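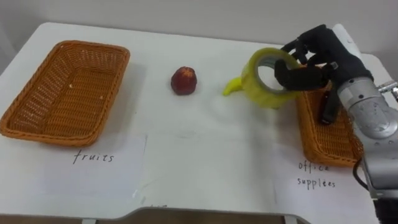 Chapter 6
A Place for Everything, Within Reason

Sorting looks like the easiest job in the world until you have to say how you did it. Put a plum and a stapler in front of any four-year-old, ask which one belongs with the fruit, and you will get the right answer along with a look of pity. Ask the same child why, and the answer will be "because it's fruit." Most adults do no better. This chapter is about doing a little better.

We begin with two baskets and two labels. A label is a promise about what will be found behind it, and most promises of this kind are broken by lunchtime. Roy Rowbotham ran the supply room at Galodwood for years with 136 labeled bins, and he liked to say that 2 of them were accurate. The rest held whatever had been in somebody's hand when the phone rang.

Notice that a label does its work even when it is badly made. Handwriting will do. So will a sheet of plain paper on the table in front of the basket. Spelling is a courtesy.
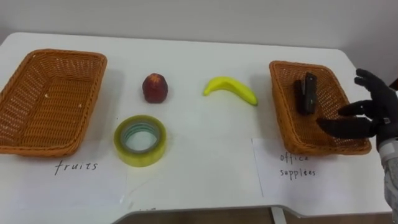 What a label cannot do is settle the hard cases. Is a roll of tape an office supply? In an office, yes. In the kitchen drawer where it really lives, it keeps company with birthday candles and a dead battery, and the question gets murkier. Marisol Holloway, who taught the first version of this course at Pustusari, gave each class a box of 120 small objects and only two baskets. By the end of the hour there was always a third pile, on the floor, and it was always the biggest.

We will call that third pile the remainder, and Section 6.3 is given over to it. Before then you will need these terms:

Category: a group of things that share a rule.
Rule: what you would tell a stranger who had to finish the job for you.
Label: the short form of the rule, written where the stranger will see it.

Before you read on

Empty one drawer at home onto a table. Write two labels, and sort for ten minutes without adding another. Keep a list of everything that made you stop and think — you will need it for Section 6.2, where we take up tomatoes.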